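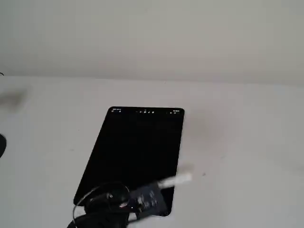
Attachment 1 to the ticket: tablet with black screen, status bar still on, power adapter lying on the lower part.

Ticket: Operator view goes black, status bar stays
Component: Treslow tablet client / perception stream
Opened by: Viera Krajčí, Gekavia
Opened on: 05/06/2021
Priority: medium
Status: waiting for confirmation

Description of the problem

We use the Treslow client on a tablet to look at the detected object outlines before the planner sends a path to the arm. After the update of the client, the view becomes black. The application does not close and there is no error message. The status bar of the tablet stays at the top with its small icons, so the tablet itself is running and the display is not off.

The attachment shows the tablet on the table during this state. The markings on the adapter can not be read in the picture, please do not use it for checking the type.

What I expect: the last good image stays, with a note that the stream is lost.
What I get: black, until the client is started again.

Steps to reproduce

Start the perception node, then the planner, then the client.
Open the view "Outlines over camera".
Let the tablet go to sleep, and wake it after 3 minutes.
The view is black. The planner continues to work and accepts commands from the workstation.

It happened in 6 trials from 6. If I wake the tablet earlier than 2 minutes, the view comes back correctly.

What I tried

Restart of the perception node only: no change.
Restart of the planner only: no change, as I expected.
Restart of the client: the view is back immediately.
Tablet on the charger and without the charger: the same in both cases. I tested this first because a colleague suspected the power saving.
Older client on the same tablet: no black view, but the outlines are late after waking and then catch up.

Log from the client (shortened)

stream: state ACTIVE
app: moved to background
stream: keepalive missed
stream: keepalive missed
stream: closed by remote
app: moved to foreground
render: surface created
render: waiting for first frame
render: waiting for first frame

The last line repeats without end. I do not see any attempt to connect again.

Comment, Treslow support

Thank you for the clear steps. Can you tell us which transport the stream uses, and whether the Brouwer bridge is between the perception node and the tablet? Please send also the queue length from the bridge configuration.

Comment, Viera Krajčí

Yes, the Brouwer bridge is in use, on the same workstation as the planner. Transport is the default one, I did not change it. The queue length is 96. We put this value in April, when the outlines were dropping during fast moves of the arm.

I made one more test without the bridge. The tablet connects directly to the perception node and the view returns after waking. So I think the bridge closes the session and the client does not notice it — or it notices, but the new drawing surface is still waiting on the old session.

Comment, Treslow support

We could repeat it here. Your second guess is correct. When the bridge closes the session, the client keeps the old handle, and the render part waits for a frame on it. The queue length has no influence, you can leave it as it is.

Workaround until the fix: in the client settings, section Stream, switch on "Reopen session on foreground". It is off by default in this version. The image will need a moment to appear.

Comment, Viera Krajčí

The workaround is set. I repeated the steps with the bridge and the view came back in all trials. The tablet at Tredside has the same client, I will change the setting there also and write the result.

One request remains. A black view can be understood as "no objects found", and for a person who approves a path this is a dangerous reading. Please show a text when there is no frame, even when the reconnecting is repaired. The approve button should be grey during this time too — now it can still be pressed.

Comment, Treslow support

Agreed for both points. The approve button is moved to a separate ticket with high priority. This ticket stays open for the session handling and the text, and we wait for your result from Tredside.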